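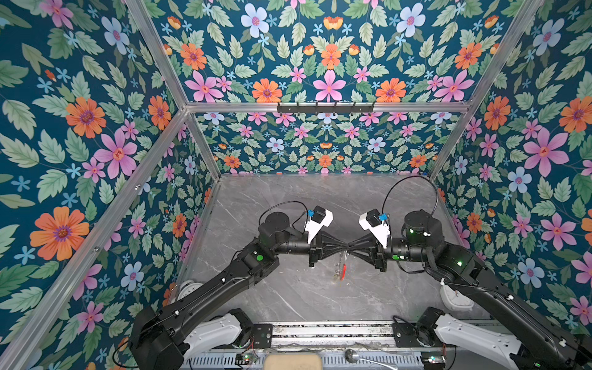

Home | Lists | Archive | Search | Subscribe | Help

clerkship-coord: message 2438

Subject: Re: Badge and records access for students splitting a block
From: Clerkship office, Kocsis Memorial
To: clerkship-coord list

Replying to the whole list, as two other schools have sent me nearly the same question.

> We have students starting the six-week family medicine block
> with you and then moving to the Skisalis clinic for the second
> half. Last November one of ours lost records access the morning
> she changed sites and spent two days shadowing with no login.
> Can you tell us what has to be done before the switch, and who
> does it? Also, do they need a second badge? And is the
> immunization form good for both sites or do we send it twice?
>
> Our handbook still says everything goes through the medical
> staff office. Is that still right?

The medical staff office stopped handling students last summer. Everything for students now comes to us in the clerkship office, room 315, second floor of the education wing. If your handbook has the old instructions, please change them. We still get packets forwarded from the medical staff office a week or more after they arrive, and by then the student is usually standing at our door.

Badges first. One badge covers both sites. It is coded for the main hospital and the parking deck when we print it, and the clinic is added by the clinic's own front desk on the student's first morning there. They need to bring the badge and a photo ID. The desk opens at 7:30 and the coding takes a few minutes, so a student with an 8:00 patient should be there when the doors open. Badges come back to us at the end of the block, or to the clinic desk in an envelope with our office name on it. We hold the evaluation until the badge is returned. I know some schools don't like that, but we lost too many.

Records access is the harder part. The hospital and the clinic use the same records system but separate departments within it, and a student account is tied to one department with a start date and an end date. When we set up a split block the usual way, the hospital account ends at midnight on the last hospital day and the clinic account should begin at the same time. It only begins if the clinic has approved it. What happened in November is that the approval was sitting in an inbox belonging to someone on leave.

We have changed two things since then. The approval request now goes to a shared inbox at the clinic, and we send it at the start of the block instead of the week before the switch. I check the list of pending approvals every Friday morning. If yours is still pending with a week to go, I will call the clinic and copy you on what they tell me.

What we need from the school:

- The rotation request in Flimaron, entered as one block with two sites. Please don't enter it as two separate three-week rotations. The system will accept that, but it creates two student records, and the evaluations then go to two different places.
- Both site start dates in the notes field, even though you have already entered them above. The clinic only sees the notes.
- The student's school email address. Personal addresses get rejected by the account team and we don't always hear about it.
- Proof of the online privacy training, dated within the last 12 months. A screenshot of the completion page is fine if it shows the name and date.

All of this is due 30 days before the first day of the block. For students coming off a leave or changing their schedule late we can sometimes do it in 14 days, but call before you send it. My extension is 1521.

On immunizations: one form covers both sites, but the clinic asks for one thing the hospital doesn't, a TB screening result from the past 12 months on the last day at the clinic. The hospital only looks at the first day. A student whose screening runs out in week five will clear us and then get stopped at the clinic. Please check that date before you upload. If it's close, have the student repeat the test at home before they travel. Student health here can do the blood draw, but results have been slow.

Flu shots are required at both sites through the end of March. Declination forms have to be the hospital's own version, which is in the Flimaron document library under Skodach County Sites. The clinic is listed under the county and the hospital is listed under its own name, so look in both folders before deciding that a form is missing.

A few smaller items that came up in the other emails:

Housing. The student apartments are at the hospital end only. Students may keep the room for the whole block and drive to the clinic - it is 40 minutes each way in decent weather - and most of them do. There is no housing at the clinic itself. If a student wants to find a place nearby for the second half, that is between them and the school, and we can't refund a partial stay.

Call. There is no overnight call in the clinic half. In the hospital half it is one evening a week until 10:00 and one weekend day. Students don't take call on the day before they change sites. If the schedule shows them on call that night, it is a mistake, so please have them write to me.

Evaluations. The hospital preceptor does the midpoint and the clinic preceptor does the final. The final is supposed to take the midpoint into account, but the clinic preceptors can't see it unless the student brings a copy. Ask them to print it before they leave.

Dress. White coats at the hospital. The clinic doesn't use them.

I am putting the split-block steps on one page and will post it to the list files when the clinic has looked it over. Until then please use this message, and write to me directly if your student's case doesn't fit.

Clerkship office
Kocsis Memorial

Last updated: March 3, 2023

Comments (4)

coordinator_west: Thank you. The TB date caught one of ours last year and we never understood why she had cleared the first site.

fm_office2: Does the 30 days apply to residents too, or only students?

kocsis_clerkship: Students only. Residents go through the graduate office and I don't have their dates.

rotations_desk: We already entered ours as two rotations for the next block. Should we cancel and start over, or can you merge them on your side?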